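Search this site
Type and hit enter
Filed under: Packing & Storage, Small Stuff, FAQ

Bagging questions, answered by me

I get a lot of the same emails about how I bag up craft bits and leftovers for the Barkham swap table, so I've put my replies in one place. If yours isn't covered, write to me (Shengli Long, same address as always) and I'll add it when I get a minute.

Do you use zip bags or plain ones?

Plain, nearly always! I buy the thin see-through white ones in packs of 224, and I go through a pack faster than I'd like to admit. Zip bags are lovely but they hold air, and then the whole box turns into a pile of pillows. I keep zips for beads and anything tiny.

How do you close a plain bag without tape?

Twist the neck. Hold the bag up by the top so everything drops to the bottom, gather the plastic just above the contents, and give it four good turns. Then a tie, or a loose knot if you're out of ties. People tend to grab too high up and end up with a big floppy balloon — go lower than feels natural.

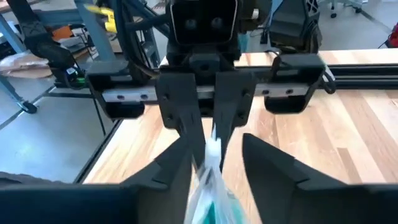
It's easier with the weight hanging, too. If you try to twist a bag while it's lying flat on the table, the stuff creeps up into the neck and you'll be poking it back down with a finger forever.

How full is too full?

I stop at around 30 percent empty, by eye. You need that spare plastic for the twist. My friends at the Metitz market fill theirs to the brim and then staple them, and I've picked enough staples out of yarn to have opinions about that.

Do I have to label a see-through bag?

If the color tells you what it is, I don't bother. Two nearly matching greens, yes, label them! I tuck a slip of paper inside, writing facing out.

Can I reuse the bags?

Sure, if they're clean and the neck hasn't gone thin from all the twisting. Mine usually last a season. The split ones go in the soft plastics bin by the door at Tang Hall.

When can I drop mine off?

Any time after 4 in the afternoon, all through April. Leave them in the crate outside room 607 and please, please don't stack heavy things on top.

Tags: bags, twist ties, sorting, swap table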